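Filed under: Reviews > Classroom Robotics

Stenance Simulator, club license

Our student club ran Stenance for the fall manipulation project. Install took 30 minutes per machine. The wrist view makes grasp checks easy on thin, irregular parts.

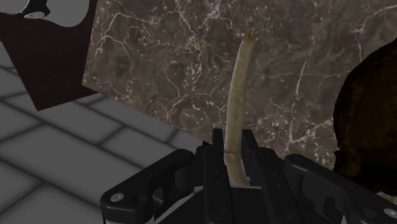 Contact settings are the weak point. Defaults let narrow items slide, and the manual gives them one page. The arm model loads with its base and gripper already set up, and a second viewpoint costs little speed.

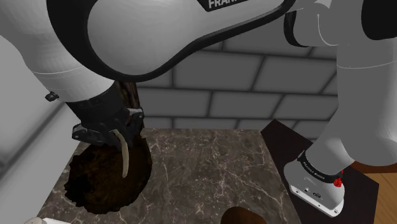
Verdict

Good for teams of up to 13. Skip the paid scene pack.

Related
Nolico gripper kit
Stoica motion planner

Last updated: Oct 7, 2021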